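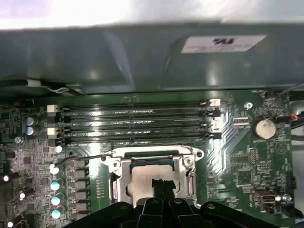
*Gripper over the processor socket, desktop board in its case.*

## Drisau bench work: progress to the end of November

This report covers the second period of the Plevent grant. The question you asked us to answer is whether an arm can do the routine jobs on a computer refurbishing line, at a standard the shop could live with. The short reply is: some of them, slowly.

We logged 3409 attempts in the period. Of these, 2413 were completed without a person stepping in. The average hides a wide spread. Pressing a part that is already lined up works well. Lining it up in the first place does not, and memory modules remain the worst case, as the arm has to judge the angle and the force together. The retaining latches differ from board to board, and a routine tuned on one model often needs tuning again on the next.

### Processor and socket

Most of our time went here. The lever is thin and the gripper fingers hide it from the wrist camera in the last few centimetres, so we now take a fix from further back and move in on that. It has helped. Lifting the processor out is still done by hand – we are not willing to risk the contacts yet.

### Cables

No real progress. Tower cases come in with power and data leads lying across one another, and the arm has no good way of telling which one it is pulling. Tavares supplied a planning module for this in the spring and we have stopped using it.
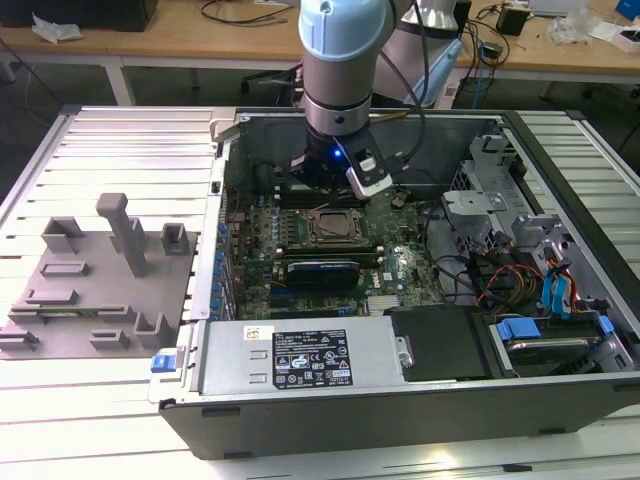

We have kept to towers laid on their side with the panel already off. Opening the case is a separate job and was left out of the plan agreed with Prikell. A technician does it in well under a minute, and we would not put it near the top of the list.

### Time and cost

A full strip-down by a trained technician takes nearly 40 minutes. Ours takes several times that, with somebody at the bench throughout. On present figures there is no saving to report. Of the failed attempts, 459 ended with the arm stopping itself on a force limit, which we count as the right outcome. The rest need sorting by cause, and that work has started.

### Next period

- Memory modules: new finger pads, then repeat the full set of trials
- Lever: extend to three more board types
- Cables: hand work only until we have a better approach
- Spend is on plan; we ask to move the unspent travel money to spare parts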